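3. How people number things at home

I came to this study through my own kitchen drawers, so let me admit my bias early. I like labels. When I moved to Jarnley in 1999 I numbered every moving box, and I still know which one held the good knives. The question in this section is whether other people do the same, and whether it helps them find anything.

We sent our survey to households in Jarnley and Walisach and got 352 usable replies. Of those, 219 said they had written a number on something they own in the past year. Boxes came first, then keys, then jars.
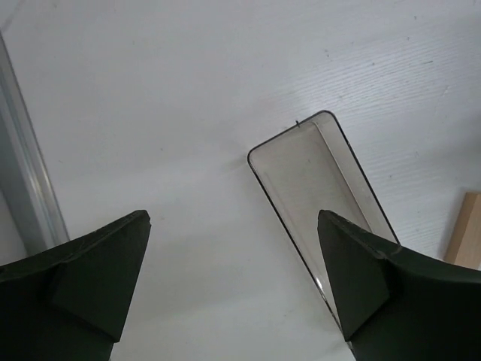

3.1 Where the number goes

Placement turned out to matter more to people than I expected. Folks in Walisach wrote on lids. Folks in Jarnley wrote on the sides, and some had pretty strong feelings about it! A number on the lid is great until you stack something on it - then you're lifting boxes all afternoon.

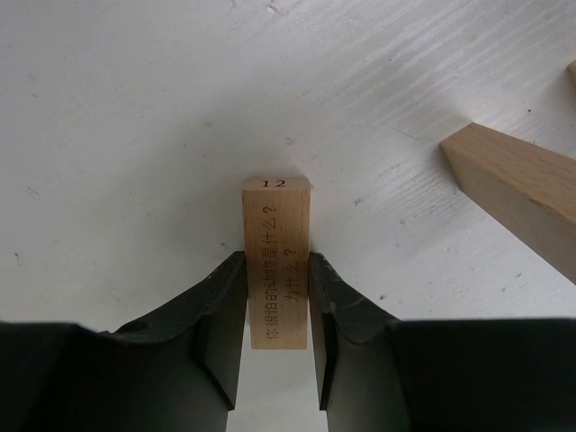 Figure 1. A numbered wooden block.

Small objects are a different story, and our replies split by how the thing is stored. Anything kept lying down gets its number on the widest face. Anything kept standing tends to get it on the end, like the 12 on top of the block in Figure 1, where you can read it from above without picking the piece up. Gebretsadik's older work on workshop drawers found the same habit, and I was happy to see it hold up outside the workshop.

Tape was the least loved method by far. Nearly 740 comments mentioned it (plenty of people wrote more than one), and most were about it peeling off in the garage.

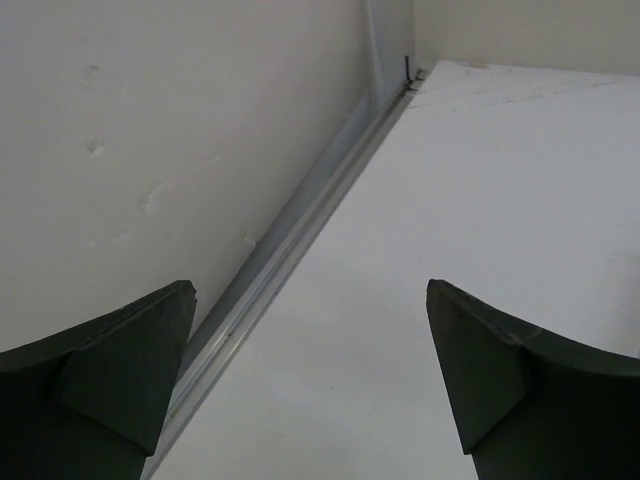 3.2 Starting from zero

A few replies from the Wekulell apartments began their numbering at zero. I followed up by mail in April and got two kinds of answer: habit from work, or a box added late that had to go in front of box 1.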